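Print this page | E-mail to a colleague

Hand-held gripper stations: my walk-round checklist
Pundia workroom, September 11, 2024

I do this before each block of recording, and I scribble as I go, so excuse the chattiness!

1. Lens wiped, mount screws snug. OK. Fingerprints are still our worst enemy.
2. Jaws open and close freely. OK on all 4 units. The Kovalchuk one squeaks a bit (harmless, but I've put it down for grease in January).
3. Cables clear of elbows and chair legs. One fix needed, taped it myself.
4. Clear plastic containers checked for cracks along the rim. OK. 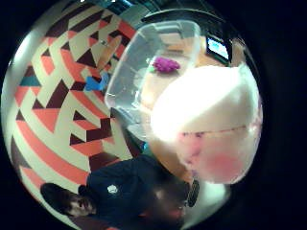 Item 4: clear container, tilted, with the hand in close.

5. Free hand stays out of the jaws while they're closing. I'm a real nag on this one, sorry!
6. Cuffs and wrist straps done up, nothing dangling. OK.
7. Jaw pads swapped at 2,000 cycles. Unit 2 is overdue, so it's tagged out until the new pads arrive.

Comments (2)

Flullex: Do you count cycles by hand? Our log is hopeless.

Ukitz: We added a glare check to ours, handy if you've got bright lights over the bench.

Contact the workroom: ext. 117 | © Pundia | Back to top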